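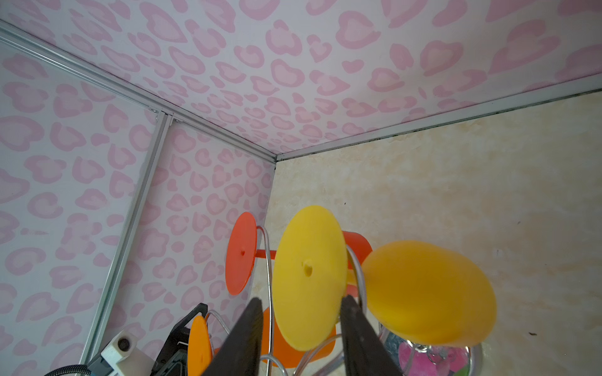

Every February I get the itch to scrub something, and this year it was the walls. I'd been wiping them in a lazy sort of way all winter, and then one morning the sun came in low and showed me every greasy fingerprint from the light switch to the back door. So I gave up my whole Saturday-type mood and got the bucket out!

First thing, dust before you wet anything. I tie an old T-shirt over the broom head and go top to bottom (corners too, the spiders have been busy). If you skip this you end up painting gray streaks all over the place, and I speak from experience.

For the wash itself I use plain dish soap in warm water, a small squirt per bucket, and two cloths. One washes, one rinses. My neighbor Gisela Albers swears by a splash of white vinegar and she may be right for tile, but I keep it off anything with a printed pattern until I've tried it behind a door or down low where it won't show.

Start washing at the bottom and work up. I know, it sounds backward! Drips running down a dry dirty wall leave marks that are a pain to get off, and drips on a wall you've already washed just wipe away. 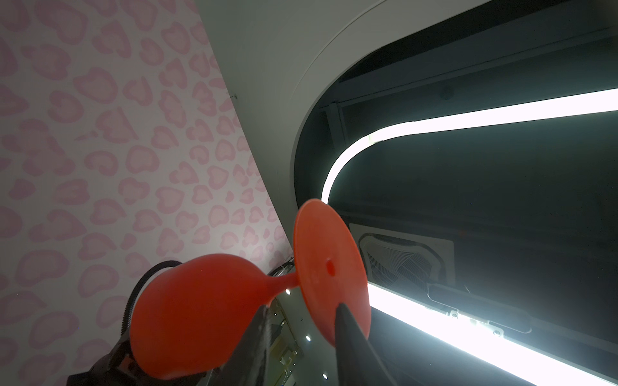
Seams and trim are where I spend most of my time. A soft toothbrush gets into the line where a panel meets a metal strip, and an old cotton swab will do the tight corners. Go easy on the water there, you don't want it sneaking in behind. For black marks on painted walls I make a paste of baking soda and water, rub it on with one finger in a damp cloth, and wait a minute before wiping. On glossy paint, try a hidden spot first, it can leave a dull patch.

Crayon is its own story. I warm it with a hair dryer on low, blot with a paper towel, then soap. My kids are grown but the grandkids keep me in practice.

I do a room in 40 minutes if I leave the furniture alone, and closer to forever if I start sorting the bookshelf. Change the water as soon as it looks like tea. And put towels along the baseboard before you start, especially if you have wood floors like mine.

Next up is the range hood filter, which has been soaking in the sink since breakfast.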